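Lined, Labeled and Put Away: Pictures from the Cubby Makeover

Posted 2018-05-12 by Ruth Cusi

It started with shelf paper, as these things do in our house. I had bought a roll of it for the kitchen drawers, a white one with little rusty-orange flowers and gray-green stems, and when the drawers were finished there was a good long piece left over that was far too pretty to go back in the closet. So I went looking for other things to line, and I kept looking, and by the end of the month I had done the bathroom shelf, the sewing box and the metal cubbies, and Khrystyna-Mariia Hrynyshyn next door had asked me to come over and do hers. We begin with the cubbies.
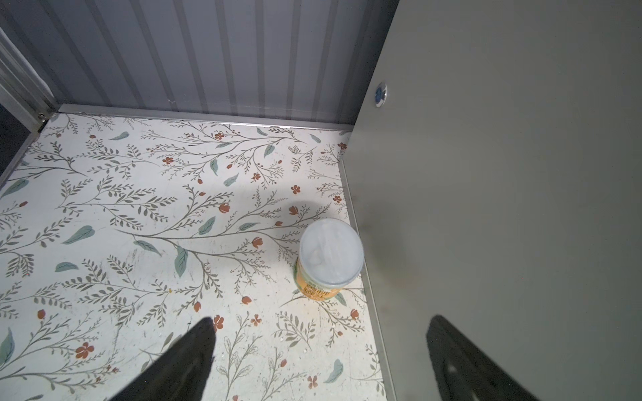
The small cubby
White floral liner on the floor, ribbed metal wall behind, and one container with a white lid standing up over toward the right. I love how the stems run across on the slant. There are a few scuffs and gray smudges on the white already, which I suppose is what you get when you choose white, but I would choose it again tomorrow. The teal leaves were what sold me on this pattern in the first place.

Cutting the paper

For those who asked how I do the corners, I make a pattern first out of brown wrapping paper, pressing it down along the walls with my fingernail until I have a good crease, and then I cut just inside the crease. It is slow work and my husband thinks I am a little foolish for making a pattern for a pattern, but the one time I skipped it I wasted a whole strip. Go easy around any post or screw – a small snip with nail scissors does better there than a big blade.

I leave the backing on the paper and lay it in loose, at least for the first week. If you still like it after a week, peel back one short edge, stick that down, and work forward with the flat of your hand. A folded dish towel is lovely for pushing the bubbles along. And do wipe the floor of the cubby before any of this and let it dry overnight, even if it looks perfectly clean to you. I didn't do that with the bathroom shelf, and there is a grain of something under there that I can find with my thumb every single time I reach for the cotton balls.

What goes back in

I am a great believer in putting back less than you took out. When I emptied my cubbies onto the bed I found 59 loose buttons, a Rerna hand cream that must have been older than the dog, and 2 flashlights, neither of which worked. The buttons went to my sister, who makes cards with them. The hand cream went in the trash, and so did the flashlights, after I had spent a good half hour being stubborn about the batteries.

My own rule, and you may have a better one, is that anything with a lid stands up and anything without a lid goes in a tray. It keeps spills off the paper, and it means I can open the door in the morning before my coffee and still put my hand on what I want. I like to leave some floor showing too, partly for tidiness and partly, I admit, so I can look at the flowers.

A few notes from the mailbag

The paper came from the housewares aisle at Brumham, the bigger store out past the bridge, and they had three other patterns when I was there. One was a blue stripe that I nearly took instead. Ask at the counter if you don't see it, as they sometimes keep the short rolls in back.

Mrs. Karpenko wrote to ask whether the liner can be wiped. Mine can, with a damp cloth and a drop of dish soap, though I wouldn't scrub at it. She is doing her late mother's recipe cabinet and I have made her promise to send pictures.

Khrystyna-Mariia's shelves are next, and then the tall cupboard on the Desau porch, which has been waiting for me since last August and has a door that sticks. I will put those up as a separate gallery once the paper is down and everything is back where it belongs.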